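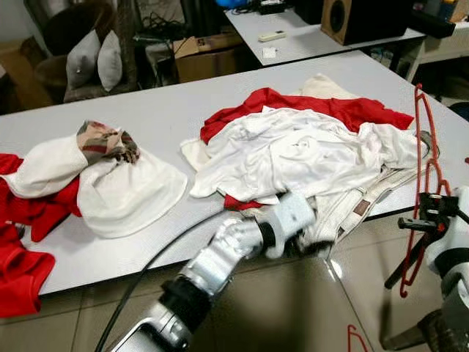
23/09/2022

Picking of the Penddale core, second tray. Continued from the August samples.

I washed the two remaining samples from the lower section over the 63 micron sieve and dried them in the small oven at low heat. The residue from the upper one is clean. The lower one still has clay lumps, so I put it back in water with a little soda and will wash it again tomorrow.

Planktonics are few. In the split I counted 38 benthic tests and only 2 planktonic, both small and left-coiled. I have mounted them on the slide marked Zurkcombe, since there was free space, and wrote the correct sample number on the back. Please do not move them before I make the new slide.

Benthics: mostly Elphidium, many with the last chamber broken. Some Cassidulina, good preservation. There is one form I can not place. It is flat, with sutures a little raised on the spiral side, and the aperture is filled with sediment. In the Ranjbar notes there is a drawing which looks similar, but the umbilicus is more open there. I tried a wet brush to clean the aperture and it did not help. Ultrasonic bath is too risky for a single specimen.

Total for the upper sample will be some 700 tests if the split was even. I am not sure that it was. The splitter was not level when I started, and I noticed this only after the first pass. I will repeat with the other half and compare.

The Grurdale material is still in the cold room, not opened. Label on the outer bag is hard to read, the depth can be 112 or 117 cm. To check against the field sheet.

Need: more gum tragacanth, cover glasses, a finer brush (size 000).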